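Sizing a locker padlock

The gym at Pradmont switched to bring-your-own padlocks on 16 October 2025, so I spent an evening measuring the ones I had in a drawer.

The number on the packet is nearly always the body width. It says little about whether the lock will fit. What matters is the shackle diameter, then the clearance inside it. A 30 mm body can come with a shackle too thick for the hasp, as my old Horgan did.
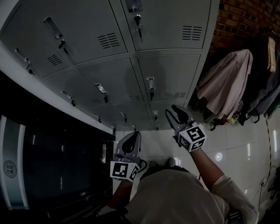 Weight is worth a glance too. The Horgan is 229 g on the kitchen scales and the small Jostari is 116 g. I carry mine in a coat pocket, so the Jostari won.

Combination or key is a matter of habit. Noreen Hennessy swears by keys and wears hers on a wrist band in the pool. I prefer four dials - three can be worked through in one sitting by anyone patient enough.

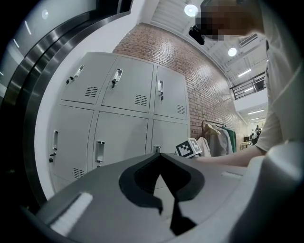

Dials do get stiff. A little dry graphite clears them, whereas oil collects fluff. Set the new code with the shackle open and test it several times before closing it on anything.

Khurram Hashmi has asked about long shackles for bikes. I have 19 mm of clearance on the Jostari, which won't go round a frame tube.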